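Six weeks into the Turnska trial and I still get a bit giddy walking past the test cell before my first tea. I've packed orders at Tradwood for years, so when Godfrey Rotich told us a robot was coming to help with the returns shelves, my first thought was my own job. My second was – can I have a go?

I could! Two of us from the floor, me and Leonie Haslinger, now spend our mornings with the simulation before anything gets tried on the real arm. We're the ones who know what a returns shelf looks like at its worst, with bathroom fittings, straps and cans all jumbled up together, and Ximeng Wan builds those muddles on the computer for the gripper to practise in. She's done 239 so far and keeps asking us for nastier ones.

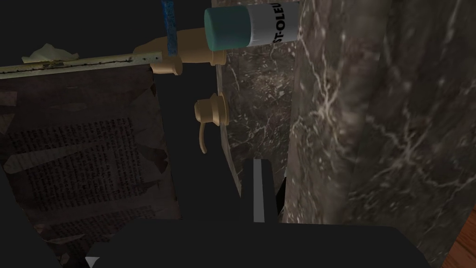 Simulated view from behind the gripper, with a tan lever fixture hanging between the panels and a can on its side up top.

I love this part. Leonie spotted that we always clear anything that could roll before reaching for what's under it, and now that's in the practice runs. Years of knowing things with our hands, and suddenly someone wants it written down!

It isn't all rosy. The lifting is what my back won't miss, but the chat over the shelves was half the fun, and the early shift is quieter now. Sioned Prothero has asked for a proper rota so everyone gets a turn at the screen, and I'm all for it. We got through around 2,522 returns in January, so there's plenty to share out. Next up is glassware – Ximeng wants our ideas by the end of the month, and I've already filled a page.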